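Ketley has halted its dish-handling arm at Vundport after the gripper twice failed to release on command. The second fault came at cycle 200, with the fingers still closed. 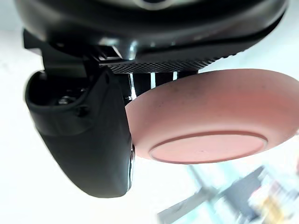 The controller logged no error in either case -- it read the fingers as open. Force limits have been cut to 18 newtons pending a sensor check in March. 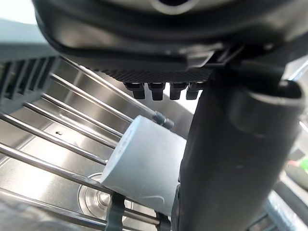
Bence Kun said a lower limit would not help if the position reading was wrong, and asked for the release signal to be tested first.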